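# Finding out why the gripper presses into the box wall (simulation cell)

Written by Gopinath Raju, for the people who use the Flolora simulation with the pick-from-box task. 17 Apr 2020

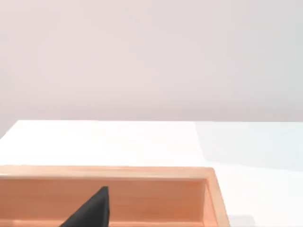 **Why does the arm stop with a force fault when the box is empty?**

The target point is too near to the box wall, and the finger touches the wood before the arm has finished its move. The controller sees a force it did not expect and stops the arm, as it should do.

We had this fault many times when we moved the task from the Otley cell to the new one. I lost two days on it, and I hope this page will save the same time for you. The steps are for the simulation only. Please do not try them first on the real arm.

## What the fault looks like

The run starts well. The arm goes over the box and begins to go down. Then one of these happens:

- The log shows `contact force over limit` and the arm holds its position.
- The finger goes a little way into the wall, shakes, and the arm jumps upward.
- There is no message, but the next pick is wrong by some millimetres.

The third one is the worst, because the run is counted as a success. If your picks become slowly worse during the day, look for this before you change anything in the vision part.

## Before you start

Put the simulation on pause and save the state. In Wutent this is *Run > Hold and save*. Do not press Reset. Reset puts the arm to the home position and you will lose the place where it stopped.

Keep a copy of the log in another folder. The program keeps only the last 15 runs.

## Step 1: Look from the wrist camera

Open the wrist view while the arm is held. You need to see the finger and the rim of the box together. In my picture the black tip comes up almost to the light band of the rim, with the inner wall behind it. A picture like this can not tell you if there is contact or not. A finger in front of the wall and a finger pushing on the wall look almost the same from this side.

So use the view only to learn which wall is the nearest one, and write it down. You will need it in step 3.

## Step 2: Show the contacts

Switch on *Display > Contact points*. Go back in the saved run, one time step after another, until the first contact point appears. Read the names of the two bodies.

If the names are `finger` and `box_wall`, continue with step 3.

If the names are `finger` and `table`, the box has the wrong height in the model, or it was loaded without its floor. Load the box file again and start from the beginning.

If no contact appears at all, but the arm still stopped, the limit itself is wrong. Go to step 4.

## Step 3: Check the box position

The task file and the scene file each have their own box position. They must be the same, and in our case they were not. Somebody had moved the box in the scene to make space on the table, and the task file still had the old numbers.

1. Open the scene file and find `box_pose`.
2. Open the task file and find `container_pose`.
3. Compare the first three values. They are in metres.
4. Compare the angle also. In the scene file it is in degrees and in the task file it is in radians. This is an old mistake of ours and it is not repaired yet.
5. Correct the task file, not the scene file. Other tasks use the same scene.

After this, look at `wall_margin`. It is the smallest distance allowed between the finger and any wall. We had it at 2 mm, and this is too small, as the finger is wider at the base than at the tip. The tip can be free while the upper part rubs on the rim. I use 4 mm now. With a bigger value the arm can't reach the parts lying in the corners.

## Step 4: Check the force limit

Open the controller settings and find `max_contact_force`. When you import the settings from the Takagi arm, the value comes in with the wrong unit and the arm will stop for almost nothing. Type the value again by hand and save.

Please do not raise the limit to make the fault go away. I did this on my first day. The simulation then ran without any message, and the finger was pushing on the wall in nearly each pick. On the real arm this would break the finger or throw the box from the table.

## Step 5: Test again

Run the task at slow speed with the contact points still on. Send the arm to each corner of the box, then to the middle. You should see no contact with the walls. Then do the same at normal speed. At normal speed the arm swings a little at the end of the move, so a margin that was good in the slow test may fail now. If it fails, lower the acceleration first and leave the margin as it is.

## Still open

- The two angle units. I plan to change this in June, together with the new scene files.
- The warning for a silent contact is only in my own branch. Write to me if you want to have it.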